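The Stars Over Grulldale

The first thing you lose is your sense of how many there are. I grew up knowing the Big Dipper and Orion, and I figured the rest was filler. Then I lay down on a wool blanket outside Grulldale, at the edge of a hayfield with my boots off, and couldn't find the Dipper at all. It was up there, of course, buried in so many other stars that the old familiar shape had simply gone under.

I had come for the Larine night walk, which starts in the church parking lot and ends 2 miles up the hill at the old observatory. The observatory is a squat brick building with a dome that still turns by hand crank (it squeals like a barn door, and I loved it). On a clear night they let in 30 people, and on the night I went the line ran back past the gate. There were kids in pajamas under their coats. There was a couple who had driven four hours and brought soup.

What got me was how old the whole business felt. Long before anyone ground a lens, farmers in this valley knew when to plant by what was rising before dawn. Sailors knew it, and so did monks, who had to wake at the right hour for prayers and used the stars over the dormitory roof to do it. A bishop of Tours wrote out instructions for exactly that in the sixth century, and a copy of a few pages hangs in the observatory stairwell, next to the fire extinguisher. 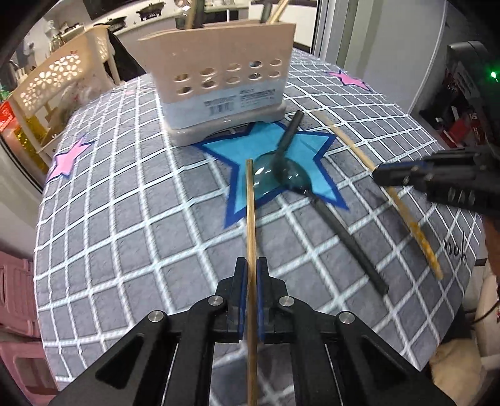 Upstairs, the telescope was pointed at Jupiter. I waited my turn, climbed the ladder, put my eye to the glass and said something out loud that I won't repeat in a magazine that goes to church libraries. Four moons! Lined up like beads, plain as anything. I had read about those moons since grade school, and I knew the story of the winter when Galileo watched them shift from night to night and understood that they were going around something other than us. Reading it is one thing. Standing on a cold ladder and seeing the same four points of light is another, and I went straight to the back of the line to do it again.

The second time, I looked longer. The planet has stripes, faint and tan, and they wobble when the air does. The guide told us to be patient and let the still moments come to us. She was right — after a minute or so everything snapped sharp, held for a breath, and went soft again.

The telescope itself was made by Sandik, a workshop that closed decades ago, and the people who look after it talk about it the way other people talk about a tractor. It sticks in damp weather. It doesn't care for being hurried. The main lens is only 17 centimeters across, smaller than a dinner plate, and there are backyard setups today that gather far more light. I don't think a single person in line that night would have traded.

Back in the field, the guides had spread out with star charts and red flashlights. One of them traced out a little constellation the valley calls Lu, the lamb, which isn't on any official map. You need good eyes and some goodwill to see it. I found the head right away and had to be shown the legs.

There's one more hill walk before the summer break, on Sat 30 May, starting at dusk. After that the dome stays shut until the nights get longer, and the December walks are the ones the regulars swear by, when the air is so hard and clear that they can pick out more than 50 stars in the Pleiades with ordinary binoculars. Bring a blanket and a thermos, and wear thicker socks than I did.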